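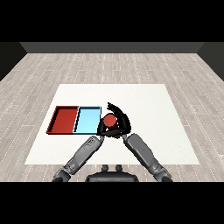 About Nurmi Flooring School

Nurmi is a small private school for people who want to learn the work of laying and repairing wooden floors. We are located in Bikotham, in the old printing house behind the bus station. Our students come from all kinds of jobs. Some are carpenters already, some have worked in shops or kitchens, and a few are home owners who bought an old house and want to do the floors with their own hands.

How we started

The school was begun by two floor layers who had a workshop together under the name Bomitz. Customers often asked them to come back and correct a floor that another company had put down too fast. After many such visits they thought it would be better to teach the work properly, and they rented one room for evening lessons. The first group had six students and one sanding machine, which had to be shared. In the second winter the landlord offered us the ground floor of the building, and we have been there since that time.

Bomitz still exists as a workshop and does repairs in the older part of town. The school has its own teachers and its own budget, but students in the long course spend two weeks with the Bomitz team on real jobs.

What we teach

The long course takes 21 weeks and begins every year in February. It covers the subfloor, moisture, cutting, laying, sanding, oil and lacquer, and also how to write an offer to a customer. The last subject was added because former students told us they were good with the saw but lost money on their first jobs, as they forgot to include stairs, door frames and the removal of old carpet.

We also have three short courses:

Repair of old plank floors (five days)
Sanding and finishing (three days)
Measuring and planning a room (one weekend)

The short courses are open to everybody. For the long course we ask you to visit us for a talk and a small practical test. You will measure a room with us and cut four boards to length. It is not difficult, but we want to see that you are patient.

Our rooms

The school has 616 square meters on one level. There is a machine room, a drying store for the wood, a classroom and the large practice hall. In the hall we have built eight practice rooms with low walls, each with a different problem: a crooked corner, a chimney, a step, a pipe coming up in a bad place. Students lay the floor, the teacher looks at it, and then it is taken up again. Boards which are still good go back to the store and are used by the next group. The short pieces are given to our neighbors for their stoves in the cold months.

The wood comes mostly from the Zorkden sawmill, which is up the river from us. We visit it with every long course. Students see how the logs are sorted and why two boards from the same tree can move in different ways after they are dried. Many of them say later that this day was the most useful one of the course.

How we work

We keep the groups small. In the long course there are never more than 12 students with two teachers. Lessons start at eight in the morning and finish at three, with a warm lunch which is included in the price. Everybody cleans the hall together at the end of the day, also the teachers.

We teach slowly in the beginning. For the first week no board is laid. You learn to read a level, to check the concrete for moisture and to keep your knees healthy, as this work is hard on the body and many floor layers stop too early. Please bring good knee pads. If you do not have them, we can sell you a pair at the price we pay ourselves.

Our certificate is given after a practical exam of two days. A student who does not pass can repeat the exam one time without paying again.

Visit us

The practice hall is open to visitors on the first afternoon of each month, except in summer. You can walk through the rooms, speak with students and look at the samples of oak, ash and pine with different finishes. Parking is possible in the yard, but please leave the gate free for the wood truck.

A deposit of 100 is asked when you reserve a place, and it is taken off the course price. Questions can be sent by the contact form or asked at the office, where somebody is present every morning until noon.

Page last changed: 20 Sep 2022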